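About Us

Hi, I'm Oi-ling Hsu, and I run Bustell, a small laundry and bedroom-care service in Sadavow. We wash, press and hang your clothes, and we come over and put the bedroom back together too (fresh sheets, pillows, the pile on the chair, all of it!). I started with 2 customers on Lysenko Street and a borrowed ironing board, and last August we passed 1,110 orders. I still can't quite believe that number.

I'm picky about hangers. Knits get folded, but shirts go up on a good wooden hanger, shoulders squared and neckline sitting flat, and I will happily redo one that's gone on crooked. 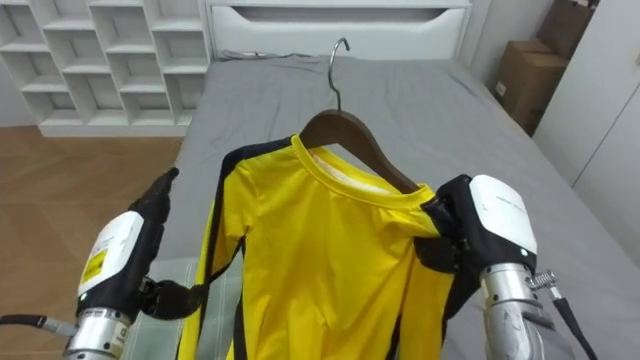 Do I need to be home when you come?
Most of our customers aren't. Leave a key with us or let us in on your way out, and tell us where you like things to go. We'll leave a note if we weren't sure about something.

Beds are my favorite part of the job. I like a bottom sheet pulled smooth enough to bounce a sock on, and pillows stacked the way you'd want to find them after a long day – some people want them lined up exactly, some like them a bit loose, and we write it down either way. My mother cleaned rooms at the Skorkholm guesthouse for years and she taught me to do the sheet first and fuss over the pillows last, so that's how we all do it here.

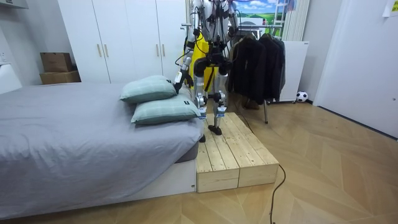
Gray sheet, pale green checked pillows.

There are 6 of us now, and we're taking new customers on the north side of town. Stop by the shop or give us a call, and bring the shirts!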